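Sorting Towels at the Table: A Conversation with Tove Bergmann

Tove Bergmann has run the linen room at Woltuvden for three years. The site handles towels, sheets and kitchen cloths for guest houses between Ukgate and Vomcombe, and last month's intake was 3,783 pieces, of which 3,220 were towels. I went to see her on a Saturday morning to talk about folding tables, baskets and the order of work. She asked that we start with the table.

"People begin with the fold," she said. "The fold is a small part of the job. Most of the time goes into getting the towel out of the basket, finding its edges and getting it flat. If the table is wrong, all of that takes longer."

The tables at Woltuvden are ordinary office desks bought secondhand. Bergmann prefers a pale wooden top for colored towels and a dark one for white. A light blue towel on light wood shows its hem well enough, she said, and lint shows up on it poorly, so those tops are wiped on a schedule and not by eye. The tops have a cable hole near the back edge. She used to plug the holes with plastic caps and stopped when the caps began to lift and catch loops of terry cloth.

"An open hole does less harm. You keep the towel forward of it. A hand towel never reaches that far back anyway, and a bath towel gets its first fold before it does."

Table height was settled by trial. The original desks were too low for standing work, and two of the staff reported sore backs by the end of the first winter. The current height puts the surface a little below the elbow of the shortest person on the shift. Taller staff stand with their feet farther apart. Bergmann would like adjustable legs and has priced them, but the room has other needs first, mainly a second dryer vent.

We moved on to baskets. Woltuvden uses rectangular plastic ones with a slotted opening in the short end. Bergmann rejected round baskets early on.

"A round basket turns when you pull on something inside it. With a rectangular one you can set the long side along the edge of the table and it stays where it is. The slot in the end is for carrying, but it also lets some air through."

Rim color is used to mark the stage of work. A gray rim means dried and unsorted. A white rim means sorted and waiting for the fold. The system was designed by Agnes MacBrayne, who set up the room and ran it before Bergmann. I reached MacBrayne by phone afterward, and she described the first version as a failure.

"I had five colors," she said. "It was one for each stage and one for repairs. People remembered two of them. So I kept two, and repairs went in a bag on a hook."

The color of the basket floor carries no meaning. Pink, blue and clear ones all came in the same order from Rahman, the supplier in Ukgate, and were put into use as they were unpacked. Bergmann does ask staff to look at how much of the floor is showing. When towels are bunched at one end, she wants the basket placed so that the bunched end is the one nearest the reaching hand.

For right-handed and left-handed staff alike, the basket goes on the left of the table. I asked whether that was a preference or a rule.

"A rule, for this room. The shelves are on the right, so the work travels left to right. If one person has it the other way around, the finished stack ends up on the side where the next basket has to land. We tried letting people choose. Stacks got knocked over."

Her method for a single crumpled towel has not changed since she took over. One hand takes any point on the cloth and lifts it clear of the basket. The other hand finds the nearest corner hanging below. The first hand then lets go and follows the short hem to the second corner. With both corners held, the towel is lowered onto the table from the far side toward the body, so that it lies flat as it comes down. Smoothing with the palm is kept to one pass.

Stripes help. "With a thin stripe you can see right away if the cloth is twisted," Bergmann said. "A plain towel has to be felt for. New people learn on striped ones."

The fold itself is in thirds along the length and then in half twice. Bath towels get one extra half fold to fit the shelf. Hand towels do not. The finished piece is set down with the closed edge facing out, which makes a stack easier to check and easier to pick from. Stacks are limited by height against a pencil mark on the shelf upright.

In training, Bergmann has each person handle 43 towels before she makes any correction. The figure came from MacBrayne, who told me it was the number that happened to be in the load on the day she first tried it. Bergmann has kept it. She said that corrections given earlier tend to be about mistakes that would have gone away without help.

I asked what she would change if the room were being fitted out again. The floor was her first answer. Part of the area is gray carpet left over from when it was an office, and she finds it comfortable to stand on but slow to clean. Lint works into the pile near the table legs. She vacuums at the end of each shift and has the carpet washed every December, when the guest houses are quiet.

Lighting was the second. She would put a lamp directly over each table and leave the rest of the room as it is. Light from the side throws a shadow along every crease, and staff end up smoothing cloth that is already flat enough to fold.

The third item was a longer table for sheets. At present two people fold them standing up, holding the corners between them, and the tables are used only for the last two folds. A quote for a longer top is due from a joiner in Vomcombe.
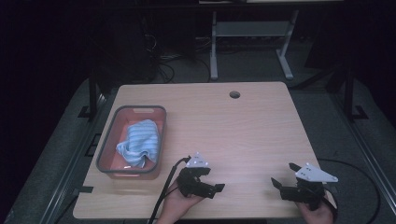
Until that arrives, sheets will stay on the afternoon shift, when there are two people free at the same time, and towels will be done in the morning.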